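### 4.2 Bimanual transfer in the Gosling cell

The second set of trials was run in the Gosling cell, the smaller of the two enclosures used in this work. Both arms share a single linear rail along the front edge, so the reachable areas overlap in the middle of the floor and thin out towards the back corners. We chose the transfer task for this reason. An item has to be lifted from one basket by the nearer arm, passed across the overlap and set down in the other basket by the second arm.

The side and back panels were covered with a patterned fabric for all trials in this section. In the Bedwood cell, which has plain walls, the policy had learned to use the wall edges as a cue for depth, and we wanted to know how much of its performance depended on that. Figure 3 shows the layout, with the left gripper over the white basket and the right gripper turned towards the centre.
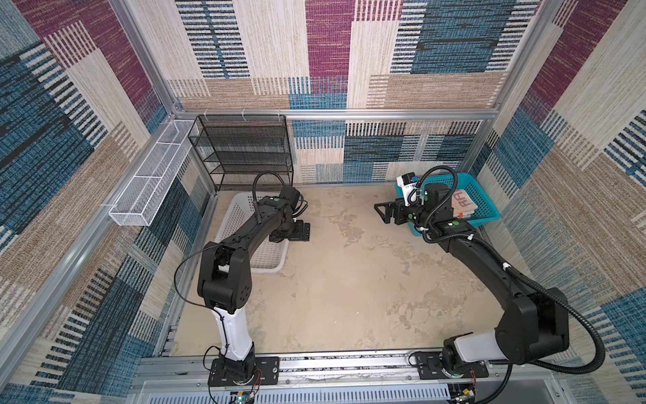 **Figure 3.** The Gosling cell with patterned wall panels. The white basket is at the back left and the teal basket, holding a packaged item, is at the back right. The shelf and the wall rack are not used in the transfer task.

### 4.3 Training data and procedure

We collected 1571 demonstrations by teleoperation. Those in which an item was dropped outside both baskets were kept, provided the operator picked it up again within the same recording. Pauline Cropper checked the start and end labels by hand and corrected them where the gripper state and the label disagreed.

Two policies were trained on the same data. The first, Skerkum, predicts the motion of both arms together from one shared set of features. The second is a baseline with a separate network for each arm and no exchange between them. Both were trained with the same learning rate and batch size.

Each policy was then tested on 200 transfers, split evenly between the two directions, giving 100 in each. A transfer counted as a success if the item ended up fully inside the target basket with no help from the operator. Basket positions were changed between trials within a marked area, and the same list of positions was used for both policies.

The handover was scored separately. We marked it as clean if the receiving gripper closed before the giving gripper opened, and as late otherwise. Late handovers could still lead to a successful transfer, so the two scores are reported side by side in Section 5 and should not be added together.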